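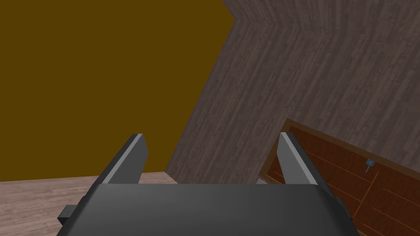 An open two-fingered gripper. Computer rendering.

Changes to the Winter Loan Period and the Prundberg Branch Collection

The Hinska Library District will move to a single loan period for all printed books at the end of the current season. Patrons may now keep novels for three weeks and nonfiction for four, a difference that dates from the years when the two collections were housed in separate buildings. Under the new rule, every printed book will be lent for four weeks and may be renewed twice, provided that no other patron has placed a hold on it. Magazines, maps and recorded music keep their present terms.

The change was approved at the regular meeting of the district board in July. Members had before them a summary of comments received at the desks and by mail, 86 in all. A clear majority of those who wrote asked for one rule that could be remembered without looking at the slip. Several also asked that the slip itself be kept, and it will be. Patrons who prefer a notice by telephone should give their number to the desk at their home branch.

Holds will be handled as before. A book placed on hold is kept at the desk for eight days after the patron has been notified, and then passes to the next name on the list. Patrons who will be away may ask to have their place on the list suspended without losing it — a service that has long been available and is seldom used.

The second matter concerns the branch at Prundberg, where the local history room has been closed for shelving work. The room holds 2459 bound volumes and pamphlets, among them the township tax rolls, the records of two former school districts and a long run of the county farm almanac. All of these have been moved to the lower reading room at the main library in Hinska, where they may be consulted during regular hours. They do not circulate. Requests should be made at the reference desk before four in the afternoon, as material is not brought up after that time.

Laurier Friesen, head of collections, has asked that researchers who were using the tax rolls before the closure check their call numbers again. A total of 936 items were given new numbers during the move, most of them pamphlets which had been filed under the name of the donor and are now filed by subject. A printed table of old and new numbers is kept at the reference desk, and a copy will be sent by mail on request. "Anyone with a footnote to finish should write to us before making the drive," Mr. Friesen notes.

The almanacs present a particular difficulty. The paper in the earliest volumes has become brittle along the fold, and eleven of them have been withdrawn from general use until they can be rebound. They may be seen by appointment only. The district would be glad to hear from any household with duplicate copies in sound condition, especially of the issues printed before the county line was redrawn. Duplicates should not be left in the return box.

Patrons of the Prundberg branch will find the remaining services unchanged. The children's shelves, the newspaper table and the public telephone are in their usual places. The side entrance on the parking lot is locked while the work continues, and the ramp at the front door should be used in its place.

Tanner Doucette has been appointed branch supervisor at Prundberg and has taken up the post. Mr. Doucette served for nine years at the main library, first in circulation and later in charge of delivery to homebound patrons, a program he will continue to oversee. Persons wishing to enroll a relative in home delivery may speak with him at the branch in the mornings. Applications received at any other desk are forwarded to him with the regular courier.

The book sale will again be held in the basement meeting room of the main library. Last year's sale brought in $812, which was spent on large-print titles. Donations of books are accepted at both locations during open hours. Encyclopedias and textbooks cannot be taken.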